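Imelda Galang
@imeldagalang
7/20/18

Moving out of the Bullby flat, a thread. mostly for my own sanity

1/ Cabinet up for grabs. White, one drawer, open shelf over it. Collection only, you carry it down

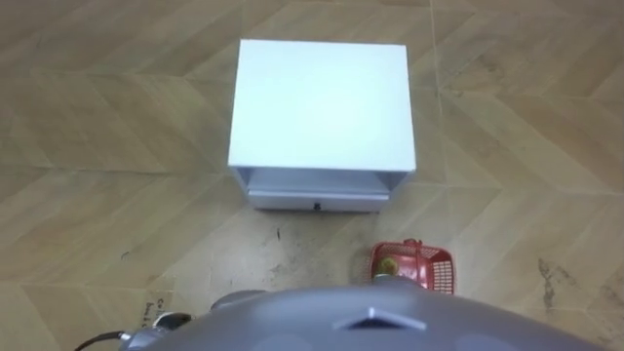
2/ Deposit. Landlord wants 910 back off me for "general wear". We lived here, of course there's wear?? Get your check-in photos out BEFORE you reply to anything. I didn't. Angry email sent at 11 at night, regret it

3/ Van people. Rang Nimeo, then Sjöberg. Nimeo wanted 100 extra for stairs – two flights! Went with Sjöberg, they at least picked up the phone

4/ Post redirect takes ages to kick in, do it early. Still getting letters for a Mr Tatar who left in January, so he clearly didnt

5/ Meter readings. Take them yourself, write them down, then write them down somewhere that isn't the back of an envelope you're about to recyle

6/ Kettle goes in last. Mugs too. Packed ours first like an idiot, been drinking tea out of a measuring jug

7/ Whoever said label the boxes was right. I have one marked "bits" and another marked "more bits"

8/ Keys back at noon tomorrow. Oven still not done – any tips for burnt cheese please, replies open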